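We use cookies to improve your experience. Accept all / Manage

Day 15 of giving up takeout. Jomar Lacson has started calling my soup "the situation."
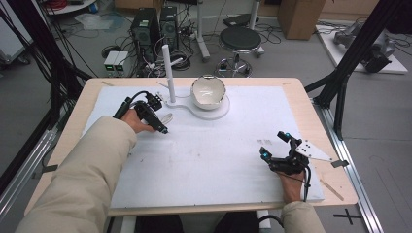 Soup is 50 percent waiting and 50 percent lying about the waiting. Recipes say 31 minutes for lentils. I gave mine all afternoon and they stayed gravel. Anyway, one silver spoon is all the equipment you need, and optimism.

Added an onion. Then another onion, to keep an eye on the first. 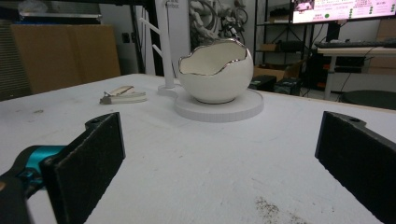

White tabletop, a few scuffs.

Soup again tomorrow. Jomar has plans.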